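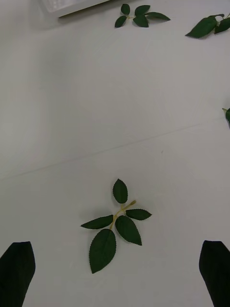 Travach bench notebook: grasp planner, sprig task
September, entry started 9:40
Posted by the bench 3 log

Search this notebook
Search

Picking up from the last entry, where the planner was still choosing the centroid of the segmentation mask and closing across whatever happened to be there. For a leaf sprig the centroid is a poor target. The mask is star-shaped and the center of it often lands on bare table between two leaves, or on the flat of the biggest leaf. The fingers then close on a thin sheet lying on a hard surface, and the pads skate over it.

Plan for today was to move the target to the stem and get the closing direction perpendicular to it. Notes in the order I did things.

Stem finding. Tried a color threshold first. The stem is yellow-green and paler than the leaves, so in the wrist view it separates well when the sprig is close. It falls apart on sprigs further off, where the stem is a few pixels wide and the leaf edges pick up the same pale tone. Kept the threshold as a hint only. The main method is now a skeleton of the mask, prune the short branches, then score each remaining segment by local mask width. Stem segments are narrow all along their length. Leaf segments are narrow at the tip and wide in the middle. The serrated margins made a mess of the skeleton at first, with a little spur for every tooth. A morphological close before skeletonizing got rid of nearly all of them. Kernel of 3 was enough, 8 started welding neighboring leaves together at the base.

Seam. The line where the table sheets meet runs diagonally through the wrist view and the plane-fit step did not like it. Depth jumps slightly there and the fit was tilting toward one side. Switched to fitting only on pixels in a band around the target mask. Tilt is gone for targets well clear of the seam. For targets lying across it I have no good answer yet. Could fit both sides and take the higher plane, which at least keeps the fingertips off the table.

Specks. Small dark marks on the white surface come through as candidates. Added a minimum area. Not clever, works.

Partial sprigs. This was the larger bug and it explains some of the strange behavior from the last session. Any sprig cut by the image border was still being scored, and because the visible part is often one leaf and a bit of stem, it scored high (long, narrow, isolated). The arm would then start toward something at the image edge with a whole sprig sitting between the fingers. Masks that touch the border are now held in a separate list as "seen, not graspable." The task layer can ask for a move in their direction when the main list is empty. I did not want to drop them entirely or the arm declares the table clear too soon.

Related: the fingers themselves touch the border at the bottom corners and are the darkest thing in view. The static finger mask handles them, but it was recorded at full opening. At partial opening there is a strip down the inner side of each pad that the mask doesn't cover, and the segmenter sometimes calls it leaf. Need to render the mask from joint position. The Koivisto driver publishes finger width on its own topic, so this is just plumbing, but the timestamps on that topic are not aligned with the camera. Put a small buffer in front and took the nearest sample. Should interpolate properly.

Offline run, 11:15. Replayed the whole logged set through old and new target selection, 829 frames. I counted a frame as good when the chosen point fell on the hand-labeled stem and the closing direction was within tolerance. Old selector got 433. The new one is clearly better by eye but I found a labeling error partway through (stem and leaf classes swapped in one batch), so I am not writing a number for it until the labels are fixed. The old figure may move too.

Closing height. With the stem as target, height matters more than it used to. The stem is thin and lies close to the surface, so the pads have to come down nearly to contact. The tips are rounded and slanted, and the lowest point of the pad is not where the URDF says it is. Measured against the table with a feeler gauge and put an offset in the Zorkow config, not in the URDF, as two other tasks share that file. If you are working from the shared URDF you won't get the offset. Ask before merging.

Approach orientation. The planner now has two equivalent wrist rotations for each stem, 180 degrees apart. It was picking whichever came first out of the IK solver and sometimes spun the wrist most of the way around for no benefit. Added joint travel as a tie-break. Also a small cost for having a wide leaf directly under a finger on the way down. For a sprig with one big leaf at the base and smaller ones further up, this pushes the grasp toward the upper part of the stem. I think that's right, though it moves the grasp away from the center of mass and the sprig may swing or rotate on lift. Have not looked at that.

Visual servo. Left off all day. The Grernell tracker loses lock when the shadow under the sprig changes shape during descent, and I wanted one thing changing at a time.

Open items
- fix swapped labels, rerun both selectors
- finger mask from joint position, with interpolation
- plane fit for targets across the seam
- decide whether "seen, not graspable" should expire. Entries from old views pile up after the arm moves, and they need to be in the table frame anyway
- log the rejected candidates as well as the chosen one, with scores. Spent half the morning guessing at these

Branch is stem-target, not merged. Config changes are in the same branch except the height offset, which is local to bench 3.

16:20. Stopped here. Arm parked, logs copied to the Travach share.

This site uses cookies to keep you signed in and remember your notebook settings. Accept Manage preferences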